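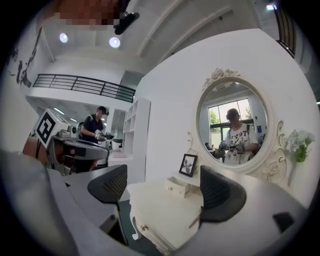 White vanity with an ornate oval mirror, in a high-ceilinged interior with a mezzanine balcony.

Vanity (furniture)

A vanity, also called a vanity table or dressing table, is a small table used while seated for applying cosmetics, arranging hair and putting on jewelry. It normally has a mirror, which may be fixed to the table, hinged, or hung on the wall behind it. In American usage the word also covers a bathroom cabinet with a built-in sink, a separate type not treated in this article.

Terminology
"Dressing table" is the older term and is still usual in the antiques trade. A vanity desk has a flat writing surface and can serve both purposes. A lowboy is a low chest of drawers on legs that was often used as a dressing table, usually with a separate mirror.

Construction
Most vanities consist of a top, a frame or pair of drawer units, and legs. The opening between the drawer units is called the kneehole. Its clear height is set by the seat: a top 700 mm above the floor leaves enough room for an adult on a standard stool, provided that the center drawer is shallow. Where the center drawer is deep, the top has to be raised or the drawer set back.

Solid wood, veneered board and painted fiberboard are all common. Drawer fronts may be inset within the frame or overlay it. Inset fronts need closer fitting and are more likely to bind in humid weather, so painted versions are built with a wider gap -- the paint film takes up part of it.

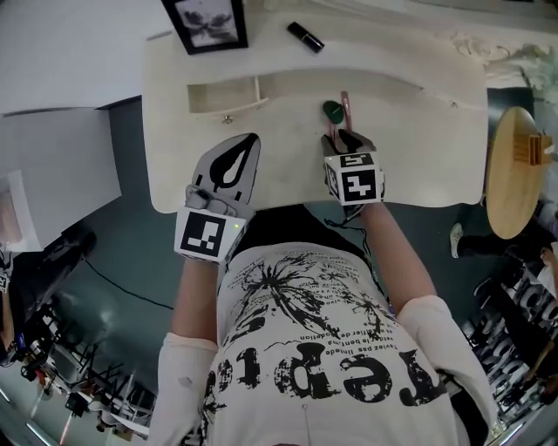
The top of a vanity is subject to wear of a kind not found on most bedroom furniture. Pigments, oils and solvents reach the surface in small amounts over a long period, and nail polish remover will soften many lacquers on contact. Light finishes show colored powders most clearly. On a cream-white wooden top, even a thin makeup brush stood upright against the surface can leave a mark if it carries loose pigment. Glass cover sheets are the traditional remedy, cut to the outline of the top and set on small clear pads.

Mirrors
Single mirrors are oval, round or rectangular and may tilt between two uprights. Triple mirrors have a fixed center panel and two hinged wings, which allow the sides of the head to be seen. Mirror frames may be carved, or molded in resin or plaster and then painted. A tall mirror moves the center of gravity upward and back, and makers commonly supply a wall strap with it.

Manufacture
The Sulwood works at Curadley produced vanities in 3 widths, with legs bought in from Cassim. Output reached roughly 3000 units a year before the line was sold to Duvik, which dropped the narrowest width and kept the others under their original pattern numbers. Pattern 1299, a kneehole model with inset drawers, remained in the Duvik catalog the longest.

See also
Chest of drawers
Lowboy
Washstand

Page last revised 2021-10-25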